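**Open day at Brundosham: the simulated office**

The robotics lab at Brundosham opened its doors on Wed 25 May, and twelve of us from the newsletter list took the afternoon to go. Most of the time was spent in the simulation room, where the lab's Tadura software was running on a wall display. The robot works in a rendered attic office with a desk, a computer and a sloped ceiling, and visitors could follow along as it moved. 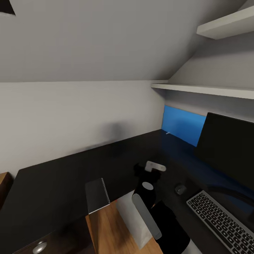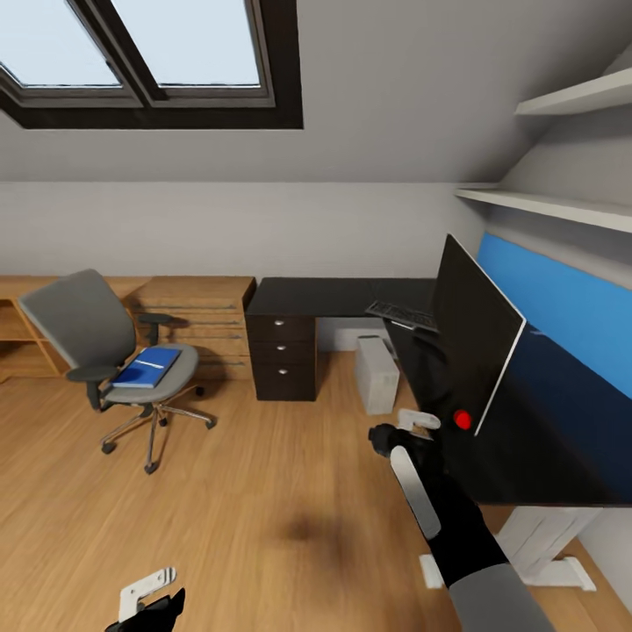 *Two views from the Tadura demo. The robot's arm is at the black desk in both.*

Tharushi Dissanayake led the session. She has been on the project from the start and did most of the talking, with a colleague at the controls. Her team uses the office to practice small reaching jobs: go to a point on the desk, stop short of it, come back. The jobs sound easy, and on a clear desk they mostly are. She said the sloped ceiling and the shelves make it harder, and a tall arm has to plan its way in with less room than it would like.

We were shown the same job from several starting positions. Between runs the operator reset the room with one key, which takes a second or two. Tharushi said this is the main reason they do so much of the early work in software. On a normal night the lab leaves it going and comes back to about 900 attempts in the morning. Last February they were still doing 200 on a good night, before the Majumder group shared its scheduling code.

There were plenty of questions. One visitor wanted to know whether the lighting matters, and the answer was yes. The team changes the brightness and the wall colors between batches so that the software doesn't learn to depend on one look. Another asked how much carries over to a real arm. Tharushi said some of it does and some of it has to be done again — friction and cable drag are the usual trouble, and neither is modeled very well yet.

After the break we went down the hall to see Urna, the lab's bench arm. It was bolted to a test table and ran through a short set of reaches at low speed. Two of the seven had to be stopped and restarted. Visitors stayed behind the yellow line and could ask for a reach to be repeated, and several did.

Coffee was in the lobby and the parking lot behind the building was open to visitors. The lab has a sign-up sheet for the next open day at the front desk. Groups are kept to twelve, and school groups should write ahead so that a weekday morning can be set aside. Anyone who wants the handout from the Tadura session can pick up a copy from our office during regular hours.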